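OK so the two-arm build at the Vurkstead shop has eaten my entire June and I have a lot to say about it. Thread! (1/14)

Short version for anybody new: I've been putting together a pair of small robot arms on a shared rail, in a booth, in the back corner of a shared workshop. One arm was last year's project. Two arms is a whole different animal, and I love it. (2/14)

The rail first. I started out with each arm bolted to its own base plate on a table, and every time somebody ran the bandsaw next door the two of them drifted apart by a hair. Now they both sit on one long piece of grooved aluminum. Loosen, slide, tighten, done. If you build one thing from this thread, build that. (3/14)

The booth walls are that dark red finish because it's what I could get in three matching pieces. I had gray in mind. The red has grown on me so much that I'd pick it on purpose next time (and the white arms really pop against it!). (4/14)

Electronics: little control boards, one by each arm's mounting point, so the wire runs stay short. I had everything in one box at first, with long cables to both sides, and I chased random dropouts for two weeks. Moved the boards, dropouts gone. I still don't know exactly what was wrong and I've decided to be at peace with that. (5/14)

Cameras ride on top of the grippers on white mounts I drew up myself. The angle is the fussy part. Too steep and all you see is fingertips, too shallow and you see the far wall. I went through way too many versions and I'm pretty happy with where they ended up. (6/14)

The software side is a small control program I call Namutell. It started as a script for one arm and it shows. Getting two arms to share a clock meant ripping out most of the guts. It now sends 100 position updates a second to each side and doesn't complain. (7/14)

OK, the fun part. What I care about most is soft stuff. Blocks are easy, a block stays where you left it. Straps, bags, sleeves, anything that flops, that's where two arms earn their keep, one holding while the other one does something. (8/14)
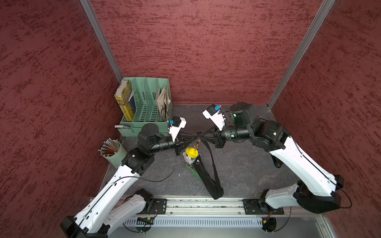
Both grippers on the strap, pulled tight. Hard hat bird supervising. (9/14)

Straps are mean! If the arms pull even slightly out of step, one side wins and the strap slides through the other gripper. What helped was making both arms go a bit limp along the direction of the pull, so they lean into each other and settle. Took me 284 logged tries to get settings I trust. I have the spreadsheet. It is ugly. (10/14)

I keep a desk organizer and a holder full of colored pencils at the back of the booth while I test. A bare booth makes me lazy about where the elbows go. With stuff in there I have to plan the whole path, elbows too, and I find out pretty quick when I haven't. (Sorry to the pencils. Many have been picked up off the floor.) (11/14)

Cable routing is my current headache. Most of the wire follows the links nicely, but I need slack near the wrist or the joint binds at full twist, and slack means a loop lying on the floor of the booth. I've tried clips, a spring, a bit of elastic. The elastic was a bad afternoon. If you've solved this on an arm this size, please please show me. (12/14)

A few answers to stuff people asked last time. Yes, it's loud, but less than the old one. No, it can't fold shirts, though I want it to so badly. Parts have run me roughly 3,000 dollars across both arms, spread over a long time and a lot of skipped takeout. The rail came out of the offcut bin at Uddin, the metal place behind the shop, so go be nice to your local metal place. (13/14)

Next up is zippers. One arm holds the bag, the other one finds the pull and drags it along, and I already know the finding is going to be the hard bit. I'm bringing the whole rig to the open evening at Collesora later this summer if I can work out how to get the booth through the door in one piece. Come say hi, doors are at 6 pm, and bring me something floppy to try! (14/14)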